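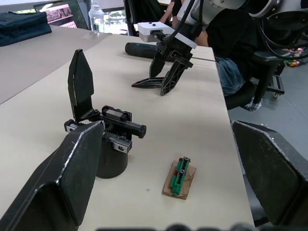
Five clean examples of a robot picking something up are worth less than one where it has to try again, Sulastri Ginting told me on my first morning in the lab, and I've been repeating it to people ever since.

FOR IMMEDIATE RELEASE

Zemov Opens Its First Set of Robot Examples to Outside Teams

BRINDAU, May 8, 2020 - I get to write the fun one this time! Zemov is sharing the first batch of examples we've gathered for Neton, our learning system for two-armed robots. The batch holds 1141 recorded tries at everyday table jobs: picking a thing up, turning it over, passing it from one gripper to the other, putting it down where somebody wants it.

If you haven't seen how this goes, it's slower than you'd think. A person guides the arms through a job while the cameras record, then we shuffle the objects and go again. Afterward somebody watches the whole try and writes down in plain words what the robot was asked to do (I've done a fair bit of that myself, and I now have strong opinions about the word "grab").

We kept the fumbles. A dropped part stays in the batch with a label saying it was dropped, and so does a second attempt at the same part. Some teams will want to filter those out, and the labels make that easy, but please try training with them first - we'd love to hear what you find.
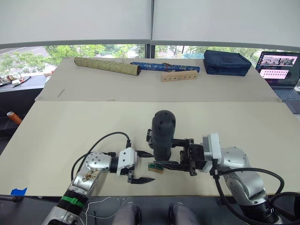
Arms at the work table in Brindau, with the right gripper holding a black cylindrical object.

Lumenta, our partner on the project, built the tool we use for looking through the recordings. It lets you search by object or by job, and you can play camera views side by side. It goes out with the batch at no charge.

We're starting small. Up to 200 teams can sign up for the first round, and schools are every bit as welcome as companies. You don't need a robot of your own to take part. Plenty can be learned from the recordings alone, and we've written a starter guide that assumes you've never opened a file like this before.

A second batch is planned for October. I'm pushing for more soft things in it, like cloth and bags, and Sulastri wants more small hardware. We'll probably end up doing both, so send us your requests and help settle the order!

To sign up or to set up a visit, write to the Zemov press desk in Brindau. Please mention Neton in the subject line.

###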